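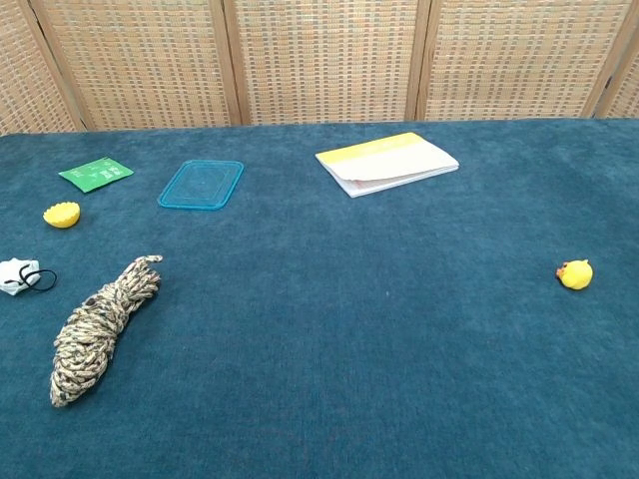
Tidying up is the chore I'd pay most to be rid of, and I've spent a good part of this autumn asking people who build machines how long I'll have to wait. I don't mean hoovering. The round things that bump about under the sofa have more or less got hoovering covered, provided you've picked everything up first, and it's the picking up I can't stand. Every flat surface I own collects a sort of drift. A bottle cap, a face mask with its black elastic trailing out, a hank of camouflage-coloured rope, the lid of some plastic box, a rubber duck. You could clear that lot from a table while talking on the phone. Ask a machine to do it and you've handed it a proper day's work!

I went to see a small firm called Griris one Wednesday, up two flights of stairs over a tile showroom, where they're teaching an arm to clear tables. It's the sort of place with good biscuits and terrible chairs. I'd pictured something sleek and a bit sinister, but the arm moves like my gran choosing a chocolate, all hovering and second thoughts. It went for a sponge and got it first time. It went for a sock, got it, and I'm ashamed to say I clapped. Then came a playing card lying flat on the table, and we all stood there for 4 minutes (I timed it, I'm that sort of guest) while it tapped at the edges and slid the thing about.

Flat things are the enemy, apparently. You and I get a fingernail under a card or drag it to the edge of the table without giving it a thought. A pair of rubbery pinchers hasn't got a fingernail. See-through things are nearly as bad, as the camera looks straight through the middle and sees whatever's underneath, so a pale plastic lid can come across as a faint outline with table inside it. And anything floppy is a new shape every time you meet it. A rubber duck is a duck whichever way up it lands, but a crumpled mask could be anything, and the ear loops catch on whatever's next to them.

The bit I hadn't expected to care about is where it all goes. Griris keep a list of 249 household objects, and for each one somebody has had to decide on a home. Easy for a fork. But is a bottle cap rubbish, or is it recycling, or is it part of a child's collection that will cause tears at bedtime? Is a booklet finished with? The engineer showing me round said they'd argued longer about that sort of thing than about the motors, and I believed her, as we have exactly the same arguments at my house and we haven't got any motors.

Shop floors are further along, which makes sense when you think about it. At Drernance, a packing warehouse a bus ride away, there's an arm called the Wollel that lifts boxed goods from a belt into crates, up to 200 an hour on a good shift. It's quick and a bit hypnotic and I could have watched it till lunch. But every box is a box. When a torn one came through, with the flap hanging off, the belt stopped and a man in a fleece wandered over, sorted it out with one hand and wandered back. He does that all day and seemed quite cheerful about it.

So can they do the chores yet? One or two, slowly, with somebody standing by. The towel-folding machine I tried at the Huerta trade fair made a lovely job of 2 hand towels and then posted a third neatly on to the floor. I'd still have let it carry on. I wouldn't mind slow, if I'm truthful, so long as it worked while I was asleep and didn't wake the dog. What I'd mind is coming down in the morning to find the bottle caps put carefully away and my post in the recycling.

Griris have promised me another go in the spring, when they'll have a new pair of fingers with a thin lip on one side for sliding under cards and envelopes. They've asked me to bring a bag of stuff from home to try it on. I've started filling one already, and it's taken no effort at all.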